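Neue Ordnung für Kleinteile: Andado stellt Arbeitsplätze um

2020-08-07

Die Werkstattgemeinschaft Andado hat die Umstellung ihrer Arbeitstische auf ein einheitliches Behältersystem begonnen. Künftig werden Kleinteile und Verbrauchsmaterial in grünen Kunststoffkörben sowie in weißen Behältern aufbewahrt. Die bisher verwendeten Kartons entfallen schrittweise.

Nach Angaben der Bereichsleiterin Ülle Vaher umfasst der Bestand 3.741 Artikel, von denen bislang 207 einem festen Platz zugeordnet sind. »Die Körbe bleiben auf dem Tisch und werden nach Arbeitsende nicht mehr in das Lager zurückgebracht«, erklärte Vaher. Das Vorhaben geht auf einen Beschluss vom Februar zurück.
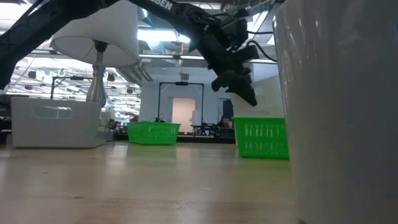
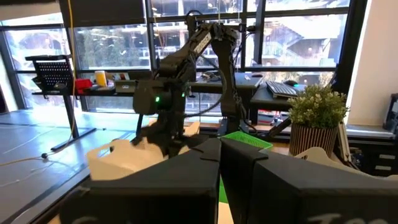 Grüne Körbe und weiße Kunststoffbehälter an den Arbeitsplätzen. Tischleuchte (erstes Bild) und Topfpflanze (zweites Bild) gehören zur Ausstattung. Fotos: Velimir Golob

Die Beschriftung der Körbe erfolgt in einem zweiten Schritt und wird von Nneka Lawal koordiniert. Vorgesehen sind 16 Warengruppen — die Zuordnung liegt den Beschäftigten als Liste vor. Änderungswünsche sind schriftlich einzureichen. Schwere Teile und Flüssigkeiten verbleiben weiterhin im Lager und sind von der Regelung ausgenommen.

Für den Standort Edberg ist eine entsprechende Umstellung in Vorbereitung. Über den Zeitplan wird gesondert informiert. Rückfragen nimmt Kadri Laur im Sekretariat entgegen.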